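Ivgate发布木制家具保养与修复服务 客户可以申请旧桌旧柜的检查

Trillville,2018年9月25日

Ivgate今天宣布,从本日开始,公司在Trillville的工作室正式向个人客户和小型企业开放木制家具的保养与修复服务。这个服务的名字是Protley。以前,Ivgate只接受餐厅、旅馆和学校的委托,个人客户若有一张旧桌子想修理,我们常常只能说抱歉。现在这个情况改变了。

Ivgate是一家做木制家具的公司。我们卖出去的家具,很多已经在客户家里使用了很长时间。客户写信来问的问题,大部分和新产品没有关系。他们问的是:桌面上的杯子印怎么去掉,抽屉为什么在夏天拉不开,木板上出现的细缝会不会变大,搬家以后椅子摇动了应该怎么办。今年4月,我们在Trillville进行了一次试行,请附近的居民把有问题的家具送来检查。试行期间一共收到136件家具,其中有餐桌、书桌、矮柜、床头柜、长凳,也有一架很重的缝纫机台。这个数量比我们准备的要多,工作室的走廊因此有一段时间不太方便走路,我们对当时的邻居表示感谢。

从这次试行里,我们学习到一些事情,并且把它们放进了Protley的内容。

第一件事情是关于裂缝。很多客户看到木头有裂缝,就认为家具已经坏了。木头是会随着空气的湿度膨胀和收缩的材料,冬天开了暖气以后,室内变得干燥,实木板上出现细小的缝是常见的现象。有一部分裂缝到了潮湿的季节会自己变窄,对这种裂缝,我们建议先观察,不要马上填补。如果在最干燥的时候把缝填满,到了夏天木板膨胀,填进去的材料会被挤出来,甚至使木板在别的位置开裂。需要处理的是穿过接合部位的裂缝,以及靠近螺丝孔的裂缝。检查的时候,我们的师傅会在裂缝的两端做铅笔记号,请客户过一段时间再看。

第二件事情是关于桌子的底面。客户平时擦桌面、打蜡、上油,但是很少有人看桌子的下面。底面如果完全没有涂层,上面却有很厚的漆,两面吸收水分的速度不一样,板子就容易弯曲。所以Protley的每一次检查都包括底面和背面。师傅会看木纹的方向,看金属件和塑料件的固定是否牢固,也会看螺丝的孔有没有给木板留下移动的空间。这些地方在客厅里看不见,可是家具能不能再用很久,常常由它们决定。

第三件事情是关于清洁剂。试行中送来的桌面,有不少是因为使用了不合适的清洁剂而失去光泽。我们希望客户日常只用拧干的软布,顺着木纹的方向擦,然后用干布再擦一次。含有酒精的产品请不要用在虫胶漆的表面上。如果不知道自己的家具是什么涂层,可以在看不见的角落先试一点点,也可以把问题写给我们。

Protley分为2种服务。

检查服务:客户把家具送到工作室,师傅当面检查,并且给一份书面的说明。说明里写明木材的种类(在可以判断的情况下)、涂层的种类、需要修理的地方和可以等待的地方。这份说明属于客户,客户可以拿去别的修理店使用,没有任何条件。检查的费用是每件400元,如果客户后来决定在Ivgate修理,这个费用会从修理费中减去。

修复服务:包括重新胶合松动的接合、修理抽屉的滑道、填补和加固裂缝、去除水印、局部或全部重新上油或上漆。修复的价格根据家具的状态决定,在工作开始以前,客户会收到书面的报价。没有得到客户的同意,我们不会增加项目。对于年代比较久的家具,我们会尽量保留原来的表面和使用的痕迹。客户如果想要表面完全像新的一样,也可以提出来,我们会说明这样做的影响。

修理使用的油、蜡和部分胶料由Nnaji提供。Nnaji与Ivgate的合作从试行的时候开始,双方一起比较了几种硬蜡油在餐桌上的表现,包括热杯子、醋和酱油留下的痕迹。客户在工作室也可以购买小包装的保养油,方便自己在家里做日常的保养。

为了支持新的服务,Ivgate扩大了在Trillville的工作室,现在的面积是将近1000平方米,里面有单独的胶合区、打磨区和上漆室。打磨区安装了新的除尘设备。等待修理的家具放在有湿度管理的房间里,避免在等待的期间发生新的变形。

我们也知道,不是每一件家具都值得花钱修理。如果修理的费用明显高于家具本身的用处,师傅会直接告诉客户。客户愿意的话,可以把家具留给工作室,可用的木板会拆下来,作为以后修补别的家具的材料。旧木板的颜色比较深,和旧家具更容易配合,新的木板很难做到这一点。

申请方法:请在Ivgate的网站上填写Protley申请表,并且附上家具正面、背面和底面的照片。收到申请以后,工作室会回信安排时间。大件家具可以预约上门搬运,搬运的范围目前只限于Trillville市内。请在送来以前清空抽屉,并且把玻璃板取下另外包好。

关于Ivgate
Ivgate设计和制造实木的桌、椅和收纳家具,客户包括餐厅、旅馆、学校和家庭。公司的工作室和展示间都在Trillville。

媒体联系
Ivgate新闻室,Trillville。需要更多资料的媒体,请通过公司网站的新闻页面与我们联系。

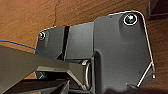
橙棕色的木质表面,可见木纹和一道细细的深色缝,旁边为深灰色的固定件。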